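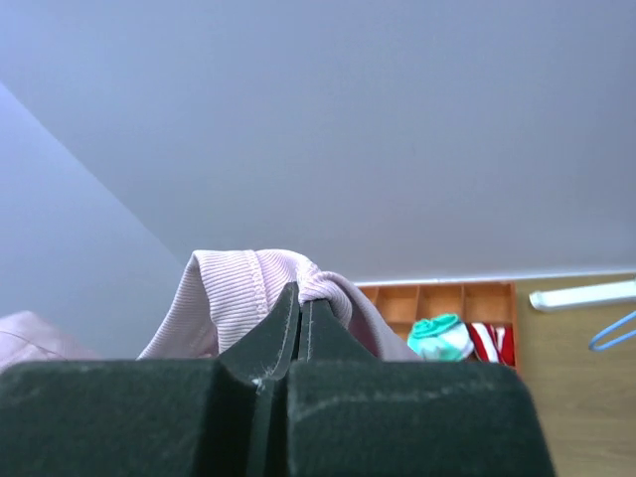

Zonatlow introduces water-based wall finish for homes and small offices

15 May 2018
By Zonatlow press office

Print | E-mail
Share (10)

Zonatlow has today released a matt interior wall finish intended for plaster, plasterboard and previously painted surfaces in houses, flats and small offices. The product is sold under the name Flarkon and will be supplied to trade customers from June. Retail packs will follow once trade stocks are in place.

Flarkon is a water-based paint for walls and ceilings. It dries to a flat, low-sheen surface and is meant for rooms that are in daily use, such as studies, hallways, bedrooms and shared workrooms. It is not meant for shower enclosures, floors, outdoor masonry or any surface that stays wet for long periods. Bare metal must be primed with a separate product before it is coated.

The finish was developed at the Allier works, where Zonatlow also makes its primers and fillers. Work began after trade customers reported that ordinary matt paints marked too easily where furniture stood close to the wall. Rubbing a mark away with a damp cloth often left a shiny patch, which could only be hidden by painting the whole wall again. The binder in Flarkon is harder when dry than the one used in the company's earlier matt range, and the chalk content has been lowered. Both changes reduce the polishing effect.

In works tests, coated panels were rubbed with a wet pad under a fixed load for 1000 strokes. The panels were then dried and compared with unrubbed panels under a low side light. The paint film had not broken through on any panel in the final batch. A slight change in sheen could be seen on the darkest shades, and the data sheet advises against the use of these shades in narrow passages.

Coverage and drying

Two coats are needed on most surfaces. The first coat on new plaster should be thinned with clean water by 10 per cent and left to dry fully before the second is put on. The second coat is used as supplied. Drying time depends on the warmth and dampness of the room, and the windows should be opened where possible while the paint dries. The paint should not be used when the wall itself is colder than the air in the room, as water may settle on the surface and cause patches.

On a smooth, sealed wall, one large trade tub covers 70 square metres in a single coat. Rough or thirsty surfaces will take more. Zonatlow recommends that tubs for one room are ordered together and mixed before use, so that small differences between batches do not show at the corners.

The paint may be put on by brush, roller or airless spray. A short-pile roller gives the flattest result. Edges should be cut in with a brush one wall at a time and rolled while still wet — cutting in a full room first and rolling it later leaves a visible border on pale shades. The tip size and pressure settings for spraying are given on the data sheet.

Shades

The launch range is made up of pale greys, off-whites and soft earth shades, with a smaller number of deep tones. The greys were adjusted several times before release. A grey that looks plain on a small card can turn blue or violet on a large wall, and this depends on the direction of the daylight and on the lamps fitted in the room. Zonatlow therefore supplies brush-out sheets in place of printed cards. A sheet should be fixed to each wall in turn and looked at in the morning and after dark.

Ceilings may be painted in the same shade as the walls. They will tend to look darker than the walls in rooms lit only from the side, and a lighter shade from the same group can be used where this is not wanted.

Woodwork, skirting and window ledges should be painted with a separate trim paint. Flarkon is too soft for surfaces on which objects are set down and moved. A matching trim paint is being tested at Allier and no release date has been set.

Storage, cleaning and waste

Unopened tubs keep for 2 years if stored upright and protected from frost. Paint that has frozen must not be used, even if it appears to mix well after thawing. Opened tubs should be closed firmly and used as soon as is practical.

Tools are washed in water straight after use. Excess paint should be wiped back into the tub first. Liquid paint must not be poured into drains. Empty tubs can be handed in at sites that accept the type of plastic marked on the base, once any remaining paint has dried.

Newly painted walls should be left for several weeks before they are washed. After that, marks can be removed with a soft cloth and mild soap. Scouring powders and solvent cleaners will damage the finish.

Supply

Flarkon will be distributed to the trade by Janssen, which already handles Zonatlow primers. Existing account holders can place orders through their usual branch. Data sheets, safety sheets and brush-out sheets may be requested from the Zonatlow press office or from any Janssen trade counter.

The earlier matt range stays on sale until stocks are used up. The two paints should not be mixed in the same tub, but Flarkon may be put over the earlier range once the surface has been washed, rinsed and allowed to dry.

Print | E-mail
0 comments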